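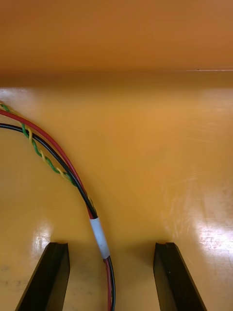
Testing the Dustano wire-pick kit before you pay for it

The Dustano kit is sold as a ready-to-go way to get a small two-finger arm picking up loose cable. It costs $1,291 before freight. The sales page says you'll be sorting harnesses the same afternoon. I doubt it, and I'd suggest you run the steps below inside the return period, which is 32 days if you buy through Jeltuvport.

What you need: the arm, the wrist camera, a cable bundle from your own shop, masking tape and a lamp you can move.

Step 1. Leave the supplied practice cable in its bag. It's stiff, all one colour and very easy to grab. Use a bundle like the ones you really handle. Red and black with a thin green and yellow twisted pair is a good choice, and a white band on it gives you something to aim at.

Step 2. Lay the bundle in a curve, with the fingers open on either side of the lower end. Check the live view. You want both fingertips and the band visible at once. If you can't get that, loosen the camera bracket and tilt it before you touch any settings.

Step 3. Look for glare. A shiny orange surface gives good colour contrast with black wire, but it also throws back big white patches, and scratches show up in them as fine lines. The manual says the software "handles reflections". Mine took a scratch for a wire twice. Move the lamp until the patch is well clear of the cable, or put down something matte.

Step 4. Run 6 picks at the slowest speed. Write down each result yourself. The app counts a pick as good when the fingers close on anything, including one strand out of four.

Step 5. Turn the bundle a quarter turn and run another 6. Then do it again with the lamp off.

Step 6. Tug the cable gently while it's held. If it slides, raise the grip force one notch at a time and check the insulation for marks.

What to make of the numbers: the brochure quotes 137 picks an hour. It doesn't say what was being picked or who cleared the misses. Compare your own count with a person doing the job by hand at your bench.

If you're near Gatton, the Seneviratne workshop will do the set-up for a fee. Ask them to do it with your cable, and get the fee in writing. Spare fingertips are extra and weren't in my box.

Updated 19 November 2022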